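Posted June 2020 by Tresard Studio Notes

We use cookies to remember your settings. By staying on this page you're okay with that.

Watercolour for Beginners, Handout 2: Washes and Mixing

Hi everyone! Last time we mostly made a mess and got to know our brushes, and I loved every minute of it. For this one I want you to slow down a bit and spend the whole session on flat washes, graded washes and mixing a decent grey. I know grey sounds dull. Stick with me, it's my favourite thing to teach.

What you'll need

Your usual round brush, one big flat brush, two jars of water and a board you can tilt. Tape your paper down on all four sides. If you bought the Prothero pad from the supply list, use the rougher side, it holds a puddle much better. The cheaper Nollirell paper is fine for swatches but it buckles like mad once you really soak it (I still use it, I have a cupboard full).

Flat wash

Mix more paint than you think you need. Then mix a bit more! Running out halfway down the page is how I ruined most of my early skies. Prop the board up on a book, load the flat brush, and pull one stroke straight across. You want a bead of paint sitting along the bottom edge of the stroke. Pick up that bead with your next stroke and keep going down the page. When you get to the bottom, squeeze out the brush and soak up whatever's left.

Please don't go back in and fiddle. I say this as a terrible fiddler.

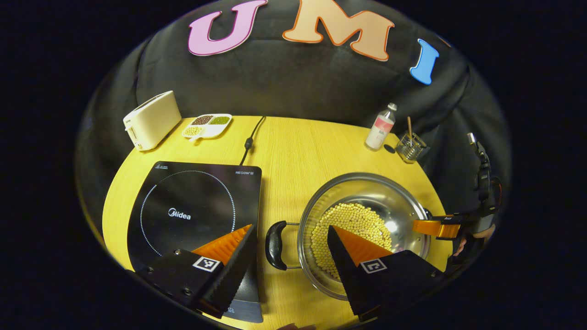

Graded wash

Same idea, but dip your brush in clean water before each new stroke so the colour fades as you go. Do 8 of these on one sheet, small ones, a few different colours. The first couple will have stripes. Keep them anyway and write the colour names beside them in pencil.

Mixing greys

Put the tube of black away for now. Start with ultramarine and burnt sienna, and nudge it warmer or cooler a tiny bit at a time. My own swatch book is up to 173 greys, which my family finds very funny, and I flip through it every time I paint rocks or clouds. Leave a gap between swatches so they don't bleed together, and let them dry before you decide you hate them. Watercolour dries a good deal lighter.

For next time

Bring one flat wash you're happy with, one you aren't, and your page of greys. We'll be painting a simple harbour over top of a graded wash, so cut a fresh sheet and have it taped down before we start.

Want new handouts by email? Sign up for the Tresard newsletter. Unsubscribe any time.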